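The Tray from Coste

Florante Macapagal had been clearing off the white table since breakfast, and he would have told you, if you had come up the stairs just then and asked him, that he was nearly done. He had been nearly done for a good while. The trouble was that everything he picked up had once been put down by his aunt, and his aunt had never put a thing down without a reason, so that each button and bent spoon and folded receipt from the Womon bakery seemed to want a minute of his time before it could go in one box or the other.

She had sewn at that table for most of her life, hems and zippers mainly, and christening gowns when somebody in the family had a baby (somebody always did). The whole building had brought her its trousers. At the end of the day she would wipe the table down with a soft cloth, corner to corner, and then lay her palm flat in the middle of it and say good night to it, which had made Florante laugh when he was small and made him stop for a moment now, with the cloth in his own hand. 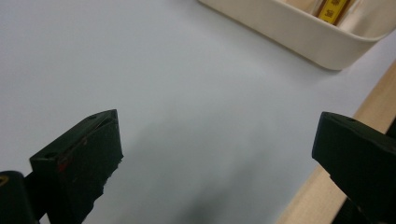

He wiped it again anyway. It was a good table, plain and pale, and he had already turned down two cousins who wanted it. He meant to keep it himself, though he lived in two rooms and owned a table already, and he supposed he would have to eat at one and look at the other. His aunt would have called that foolishness and then helped him carry it.

By noon he had got as far as the shelf by the door, where she kept what she called the waiting things. They were presents, mostly, that people had given her and that she was saving for an occasion grand enough to deserve them. There was hand cream gone stiff in its tube. There was a scarf from Skakitz with the price still pinned to it, 64 of whatever they spend there, and a tall golden box with a little portrait of a man on the front and big red characters running down it, which she had moved from apartment to apartment without ever, as far as Florante knew, learning what the characters said. And tucked in behind it all was the cream-colored tray, the one with the narrow slots, that she had brought home on the bus from Coste, holding it on her lap for the whole five hours like somebody's sleeping child.

She had bought it for her threads and ribbons. Every one of them was going to have its own place, she said, and then she'd never again have to turn out the biscuit tin looking for navy blue. But the threads had stayed in the biscuit tin. Florante took the tray over to the table, and stood the golden box up behind it for company, and pulled out a chair, and sat down to think about what a person ought to do with so many slots.

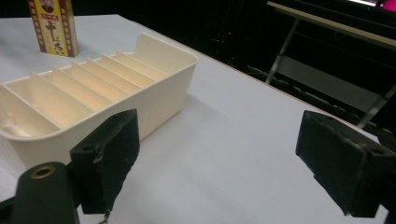 Rogelio Javier thought it should be letters. He had come up with soup and stayed, and he said that his own mother had kept her letters in a drawer with the potatoes, and that he had always felt bad about it. Letters liked to stand up. You could give one slot to each person, he said, and when a person wrote you too much you could simply stop answering until they fit.

"And the thread?" said Florante.

"The thread is happy where it is. Ask it."

So Florante went and got the biscuit tin and took off the lid, and the two of them leaned over it while the soup cooled. It was a terrible tangle in there, red caught up in green, a needle swinging from the end of something gray. Right on top, as easy to find as you please, was the navy blue.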